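Filed under: Home & Living / People at Work

Harish Singhal has been moving households in and out of apartments for long enough that he no longer looks at the furniture first. He looks at the stairs.

"A sofa you can take apart," he said. "The stairs stay how they are."

Singhal runs Primlow, a small moving company with 2 vans. Before that he worked in the warehouse at Vashisht, where he learned to pack. We met in an apartment that was still being set up, and most of our talk was about beds.

People leave the bed until last, he said, and he would like them to do it first. The frame comes apart the evening before, the bolts go in a bag, and the bag gets tied to the headboard. The mattress should be stood up and out of the way by the time the crew arrives.

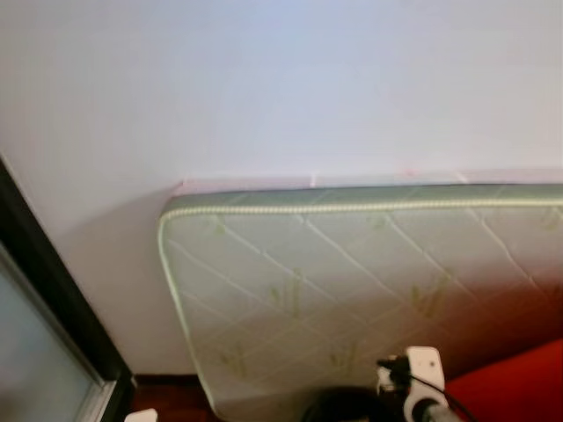

He wants a mattress on its long edge, against a bare wall, with nothing hung above it. Flat on the floor, it takes up the whole room and people start piling boxes on it.

"Boxes on a mattress, I see that every week," he said. "Then they ask me why there's a dent."

A printed, quilted cover shows dirt quickly, so he likes to see some kind of cover or old sheet on it for the trip. He doesn't sell covers. He charges 30 dollars extra for a mattress going above the third floor without an elevator, and that is the only bed fee on his price list.

September is his busiest month. Last year his crews carried 994 boxes in it, a figure he keeps in a notebook along with the gas receipts. He expects more this time, with a new building opening on the Anholm side of town.

I asked what he does when he moves house himself. "I pay my brother-in-law," he said. "He breaks things, but he comes on time."

Contact us | Copyright 2020 | Back to top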